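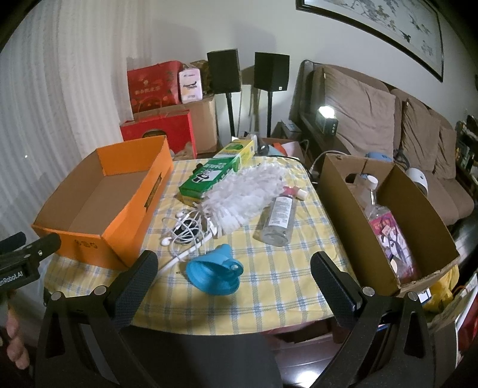 I went to the Neren open day mostly for the free coffee, and came home wanting to write a review of a hand-held gripper, so make of that what you will.

The thing I tried is called the Cluris. You hold it, you squeeze, two black fingers close on whatever is in front of you, and a robot is later supposed to learn from how you did it. Calum Munro was running the demo table at the Warnbridge site and gave each of us 2 minutes of instruction, then let us loose on sorting household stuff into two open cardboard boxes. That was the whole job, and I had so much fun with it!

The good first. The textured pads are great. I picked up a toothpaste carton by its narrow side on my first go and it stayed put, and the blue funnel was easy once I went for the spout (grabbing the wide end just spins it). The fluffy duster was fine too, as long as you take the handle.

Now the earphones. Oh boy. A looped-up pile of thin cord is murder with two fingers and no thumb -- I got hold of one loop, lifted, and the rest slid right back down on the table. It took me 7 tries. The man after me did it in one, so maybe it's me.

My real gripe is the weight. I was at it for 19 minutes and my wrist was sore all the way home. The old Pillay model I tried last December was lighter, though its fingers were smooth and it dropped everything round. A clear plastic bottle lying on its side would have beaten it every time. With the Cluris I managed it, slowly.

The day itself was well run, if crowded. Calum told me they'd had over 163 people through by lunchtime, and I believe him, judging by the line. He answered every question I had, including the dumb ones. I'd have liked a chair.

Four stars from me. I'd give it the fifth for a lighter body and maybe a wrist strap.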